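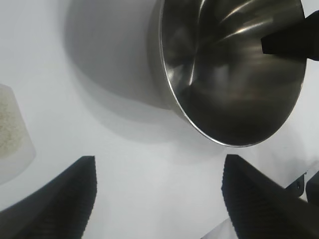

**Figure 3.** Wrist-camera view during the cookware task. The fingers are open, with a stainless steel pot at upper right and a translucent container of granular material at far left.

### 4.2 Cookware and dry goods

The second task group covers pots, lids and containers of dry food on a plain tabletop. We chose it for two reasons. Cookware appears in almost every published list of household chores, and the published success rates for it are hard to compare: some authors count a lift of two centimeters as a success, while others require the object to reach its destination upright. We use the stricter definition throughout. A trial succeeds only if the object is released at the target, standing on its base, within the time limit given in Section 3.4.

We ran 679 trials in this group with the three policies introduced in Section 3. Gisia is the imitation policy trained on wrist images alone. Nellis adds a fixed overhead view. Ranness uses the same inputs as Nellis but replans from depth after every contact event. All three were run with the same gripper and the same controller gains, and the order of policies was shuffled within each session.

Figure 3 illustrates the main difficulty for Gisia. From the wrist, a polished pot offers few stable features. The inside wall carries bright streaks whose position depends on the camera pose as much as on the pot, and the outer wall, at this exposure, fades into the background toward the top of the image. The most dependable cue is the rim, and only part of it is in view. The shadow on the tabletop has softer edges but moves consistently with the pot, and saliency maps computed on held-out images (Appendix B) suggest that Gisia relies on shadows of this kind more than we expected.

The handle raises a separate problem. In Figure 3 it enters from the right and overlaps the opening, so that from this angle its near end seems to lie over the interior. A policy with no depth input has to infer whether the handle is above the rim, level with it, or attached to some other object. Wrong inferences produced a characteristic failure, in which the gripper closed on the rim next to the handle and the pot rotated about the contact point when lifted. Of the 272 failed trials in this group, 70 were of this type. Nearly all of them came from Gisia and Nellis. Ranness usually detected the rotation and put the pot down again, but it often ran out of time on the second attempt, and we count those trials as failures by timeout.

Containers of dry goods were easier to grasp and harder to place. The ribbed finger faces hold thin plastic well at low force. At higher force the walls of our softer containers flexed, and the contents shifted toward the side opposite the fingers. Neither camera measures this shift directly — it appears at the wrist only as a change in the visible fill line, and only when the wall lets enough light through. We therefore added a force ceiling for all containers after the pilot sessions. The ceiling was set by hand by R. Tsoukalas and was not tuned per policy.

Two limits of these results should be stated. First, the tabletop was plain and the lighting diffuse. The Adeyemi kitchen set, which we use in Section 5, includes patterned counters and directional lamps, and success on pots falls for every policy there. Second, no pot contained liquid or food. Moving an empty pot is a small part of what a person means by handling cookware, and we make no claim about the rest.

Time is the other obstacle to household use. A human operator using the same gripper by teleoperation finished the pot placement in a median of 11 seconds. All three policies were slower, and Ranness was the slowest because of its replanning step. For a single pot the difference may not matter to a user. For a full counter after a meal it would, and the delay adds up in a way that the per-object success rate does not show. We report completion time next to success for this reason, and we did not combine the two into one score.

Our reading is that picking and placing cookware under controlled conditions is close to usable when depth is available and retries are allowed, and is not yet usable from wrist images alone. The remaining errors are concentrated in reflective surfaces and overhanging handles. More demonstrations reduced the first kind of error but had little effect on the second — a pattern we return to in Section 6.1, where handle pose is supplied to the policy as an additional input.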